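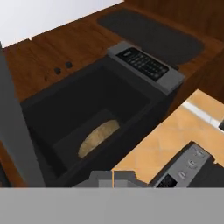

Statcombe Contractor Licensing Help Desk
Progress report to the Vivent Fund, 2019-05-28

The help desk in Mokinau has now taken 1477 inquiries from builders, roofers and one man who wanted to know if a treehouse counts as a structure. It does, if it's big enough, and his was.

Exam preparation: We promised you 400 finished practice courses by August and expect to get there, provided the electrical group stops rescheduling. Attendance is best on rainy days, when roofers discover a love of learning.

Bond and insurance paperwork: Still the main reason applications come back. Our new checklist fits on one page. The old one ran to six and had its own table of contents.
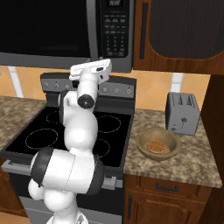
Money and what comes next

Of the $3000 set aside for printing, $900 is left. Most of the rest went on reprinting the study guide after the fee table changed the week it was delivered. Dubey, our software supplier, has moved the online application tracker back again, and we've stopped putting its launch on the wall calendar in ink.

We ask that the unspent printing money be moved to evening classes. A revised budget is attached, with the columns adding up this time.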